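4.2 Laundry, and why it is still with us

Every few years someone announces that the folding of clothes has been solved. The announcement usually comes with a video, and the video usually contains one towel. We have nothing against towels. They are rectangular, they have no sleeves, and both sides are much the same. A household, sadly, also owns shirts, and any account of whether machines can yet do chores has to deal with the shirts.

We therefore split the work into four tasks: picking a single garment from a pile, hanging it, folding it, and putting the folded garment on a shelf without undoing the fold. The last of these is absent from most earlier work, which tends to stop at the moment of triumph. In our view a folded shirt that can't be moved isn't finished. It is a display.

Demonstrations were recorded with hand-held grippers, so that a person could do the chore at a natural pace while the policy was given something close to a robot's view of it. Aleksi Keskinen wrote the task list and Maja Sobczak trained the demonstrators, who were asked to work as they would at home. Several had to be asked again, as it seems people fold far more neatly when they think a paper may come of it.

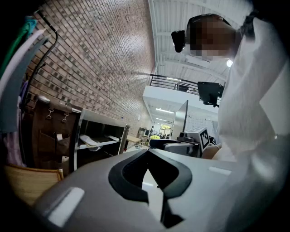
Figure 4. Recording set-up with hand-held gripper, head-mounted camera and hanging garments.

Two policies were trained on the resulting data. The first, Plivarik, predicts short runs of gripper motion directly from the camera views. The second, Tunow, first guesses where the edges of the garment are and then plans a grasp, which sounds wiser and is certainly slower. Each was given 20 attempts at every task, with the same garments in the same order. An attempt was stopped after 70 seconds, a limit we chose by timing an unhurried human and then being generous.

Picking went well. Both policies could lift one garment from a small pile on most attempts, and the failures were of a kind familiar from any airing cupboard: two items came up together, or one came up with another hooked on it by a button. Plivarik would carry on with both as if they were one large and interesting shirt. Tunow tended to put them down and think, often until the time ran out.

Hanging was harder than we expected, and we had expected it to be hard. The trouble lies less in the garment than in the hanger, a thin object which turns away when pushed. Of the 20 attempts, Plivarik completed 9 and Tunow 7. We would not read much into the difference. Several of the completed attempts left a shirt with one shoulder well off the hanger, and we argued for most of a Thursday over whether to allow them. They were allowed, on the grounds that this is how the authors hang their own.

Folding gave the widest spread of results. Flat cotton items were handled to a standard that a tired parent would accept. Anything with a slippery lining was not. A common fault was a good first fold followed by a second one made in the wrong place, as though the policy still believed in the garment's earlier shape. Adding a fresh look at the cloth between folds helped a little, and also made each fold take longer, so that some attempts which would have ended badly now simply ended.

Putting away was the weakest task. Shelves bring a hard front edge into play, and a soft stack meets that edge at the worst moment. Both policies approached too low. Räsänen's method of lifting before advancing, which we added late in the work, removed most of the collisions but did nothing for the release, where the lower finger tended to drag the bottom layer back out again on its way home.

We also tried the Calberg score, which rates the finished fold by its outline alone. It was kind to us, and we don't report it as a main result. A shirt with both sleeves bunched inside can have an excellent outline. Anyone who has tidied a bedroom in a hurry will know the principle.

Two limits should be kept in mind. All garments were clean and dry, so nothing can be said about the chore as it arrives from the machine - cold, heavy and wound around a duvet cover. And a person reset the pile between attempts, shaking out each item and laying it back down. We did not time this work. In November, when the last set was run, it was pointed out that the person doing the resetting could have folded the lot.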